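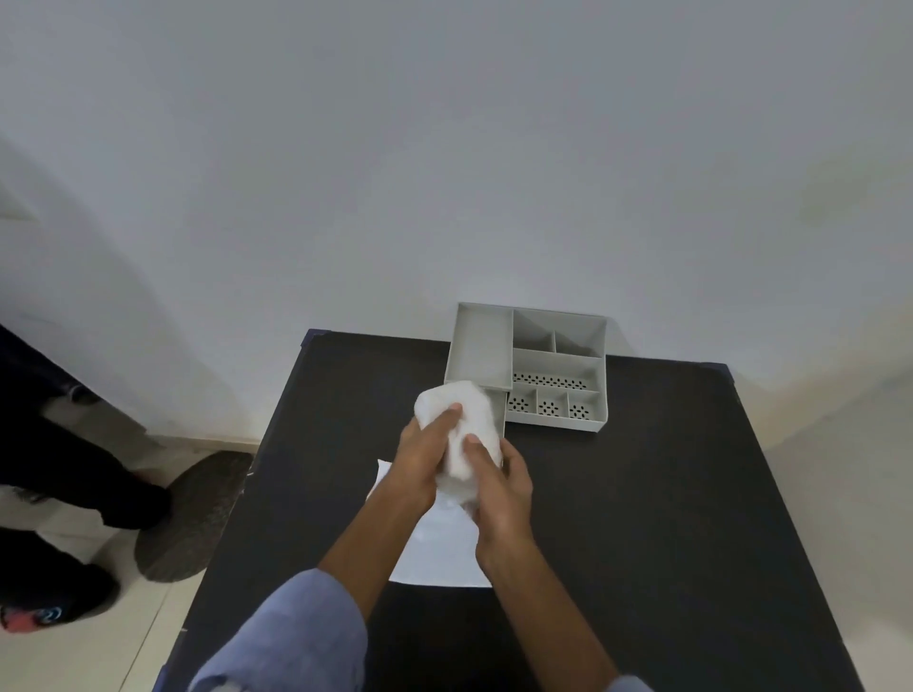 A white cloth pressed against the front end of the narrow tray, as if wiping it.

How to clean a desk organiser (the plastic sort, with all the little compartments)

Quick one, written between jobs. Took me 11 minutes start to finish.

You need: a soft cloth, washing up liquid, warm water, cotton buds. Old toothbrush if its really bad.

1. Empty it. Everything out, pens, clips, the dead batteries. Bin what's dead.

2. Turn it over above the bin and tap. Fluff, pencil shavings, staples.

3. Pull the tall narrow tray forward a bit so you can get at the front end. Bunch the cloth up, damp not dripping, and press as you wipe. Hold the tray still with your other hand if it slides.

4. Solid-bottomed compartments next. Cloth over one finger, into the corners.

5. The ones with holes in the floor. Cotton bud, 2 drops of washing up liquid in the water, twist it in each hole. Dull but they do clog.

6. Outside walls last, then the table underneath before you push it all back agianst the wall.

7. Leave to dry before the paper things go back in. Labels curl otherwise.

Ink marks: dab of surgical spirit, test a hidden bit first. No scourers, they scratch.

I do mine every October and whenever I spill tea.

Filed under: Desk & Study, Quick Cleans

Comments

Nwachukwu: hairdryer on cool for the holes, saves waiting

plirau70: Does the spirit work on biro? Mine's gone blue all along one side

Ifeanyi Osagie: Biro yes, marker only some of it. Try twice.

© Brotinard Home Notes | Contact | Back to top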